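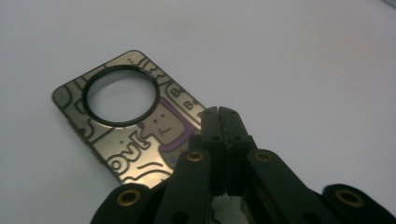

Metal card with a round cut-out and a cartoon character, on a white tabletop.

Gelura adds metal cards to its spring range

CLANDAR, 20 May 2016 – Gift and stationery maker Gelura is adding printed metal cards to its spring range. The cards are thin, with rounded corners, and are meant to be kept on a desk or shelf once the birthday or holiday is over.

Gelura began work on the cards in January. The range has 29 designs, most of them cartoon characters drawn with thick black outlines. Some have an opening cut through the metal, and others are solid. Each one comes in a plain paper sleeve with room on the back for a short message.

The first run is 200 cards per design. Stores can order mixed boxes or single designs, and there is no minimum for repeat orders. A counter display is available on request – it ships flat and needs no tools.

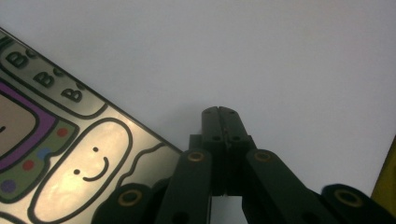
Grewal, which took an early box for its gift counter, said customers had mostly bought the cards in pairs, one to give and one to keep, and that it would like to see more designs without a birthday theme.

Gelura plans to add plain designs later in the year. The cards are on sale now in 71 stores, including all Ornska branches, and through the Gelura mail-order catalog. Stores that want samples should write to the Gelura trade desk in Clandar. Samples are sent free of charge, up to three per store.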